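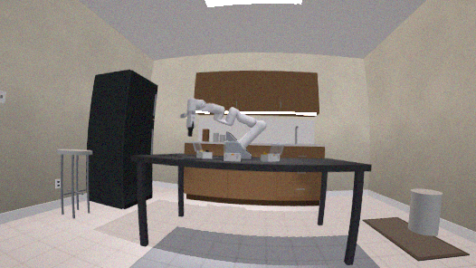
Arm check before power-up, Kesville build, 2025-10-27

1. Base and table — OK. Arm sits near the middle of the black top. I went round the bolts twice, I always do!
2. Reach — watch it. Parked, the upper links are up at wall cupboard height, so I've capped the speed at 120 until I trust my own code.
3. Gripper — OK. Points straight down, nothing in it.
4. Tip box — OK. Lid folded right back, yellow rack empty, TB4 card lying beside it. Lovely and easy to spot. 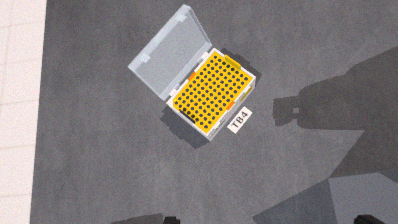
5. Stop button — still to do. The Vimness one sticks a bit, new one on order.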